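Search stories Enter keyword Go

The Night at Inley Lanes

My aunt had been bowling with the same team since before I could tie my own shoes, and when she called to say they were short a body for the match against Wainwright, I told her I'd come and keep score. She said the machine kept score, dear, it had kept score for years, and what they needed was somebody with an arm. So that was how I ended up in rented shoes on lane nine, next to four women who had all known me as a fat baby and were happy to discuss it.

You have to understand about Wainwright. It's the next town over, and it has a better grocery store and a better high school band, and the people there have never once been rude about either, and I think that's what made it so hard to bear. Over the season the two teams had met four times and split them, 2 and 2, and this was the last one. The loser would buy supper for everybody. That was all that was riding on it, unless you count the plaque, and the plaque had a crack in it.

We were called the Hetura Ladies, after a brand of soda pop that had gone out of business and left us with a whole box of orange shirts. I'm not a lady, but they gave me a shirt anyway. It came down to my knees. My aunt tucked it in for me in front of everybody, the way she used to when I was six, and I let her, the way I used to.

Now, Imogen Pilkington was our anchor. She was 72 that spring and she carried her ball in a flowered bag with a broken zipper, and she talked to every single person between the front door and the lane, so that it took her the better part of the practice period just to get to us. She asked the boy at the shoe counter about his driving test. She asked the Wainwright captain about her hip, and listened to the entire answer, and then told her about a stretch you could do against a door. By the time she sat down we had two minutes left to warm up, and she spent those looking for her reading glasses.

"They're on your head," my aunt said.

"Those are my other ones," said Imogen.

The first game I'd rather not go into. I threw one ball in the gutter and another into the gutter on the far side, which I felt at least showed some range, and we lost it by a good deal. The second game we won, and I even picked up a spare that made a woman at the snack bar clap. (It was the kind of spare where the pin thinks it over for a while.) So we went into the third all even, and I was sent off to get fries, I believe partly to keep me calm and partly to keep me away from the ball return, where I'd already pinched a finger.

When I came back Imogen had four strikes in a row and nobody was looking at her.

I didn't know the custom then. I said, "Hey, that's four!" and my aunt took hold of my elbow so hard I dropped fries on the approach. You don't say it. You talk about the weather, or somebody's kitchen, or whether they'll ever fix the light over the parking lot, and you leave the bowler alone in the middle of it like she's asleep. So that's what we did. We talked about tomatoes. Imogen got up and threw her fifth, that slow little ball that started out by the gutter and wandered in late like a guest looking for the right door, and every pin went over, and we said that June was early for tomatoes but you could start them indoors.

She threw six, and seven. The Wainwright women had put their own balls down to watch, and their captain was standing up, hip and all. The boy from the shoe counter had come around to our side with a can of shoe spray still in his hand. On the eighth the head pin went down so late that I heard my aunt breathe in, and then it took the other nine along for company.

In the ninth she left one. It was the corner pin, the ten, and it didn't even wobble. The whole place let out a sigh, and I do mean the whole place, Wainwright included, and Imogen turned around and looked at us with both pairs of glasses on her head.

"Well, thank goodness," she said. "I've needed the bathroom since the fourth."

And she went! She picked up that corner pin first, clean as anything, and then she walked off and left all of us standing there with the tenth frame still to go. My aunt sat down and laughed until she had to take her wrist brace off.

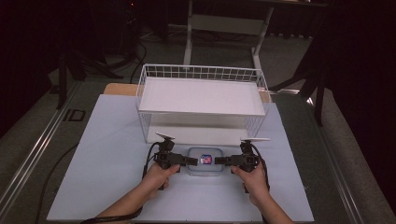
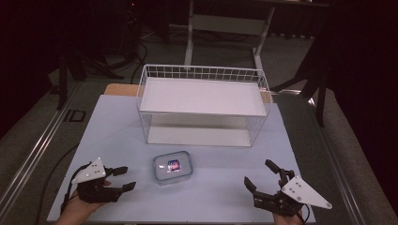 She was gone a good long while, having met someone she knew by the drinking fountain. Then she came back and threw two more strikes and knocked down seven on the last ball, and the machine blinked and put up 276. It was the best score anyone had rolled there on a league night, according to the man from Sukier Tire, who sponsored the other team and had no reason to flatter us.

We won the game, and with my help we very nearly didn't. The Wainwright captain hugged Imogen, and then hugged me, and said I had a real nice follow-through and ought to try it sometime with my eyes open.

Supper was at the pancake place out by the highway, all of us at three tables pushed together. Imogen had the waffle. She wanted to know what I'd meant, earlier, when I hollered out that it was four.

"Four what, honey?" she said, and passed me the syrup.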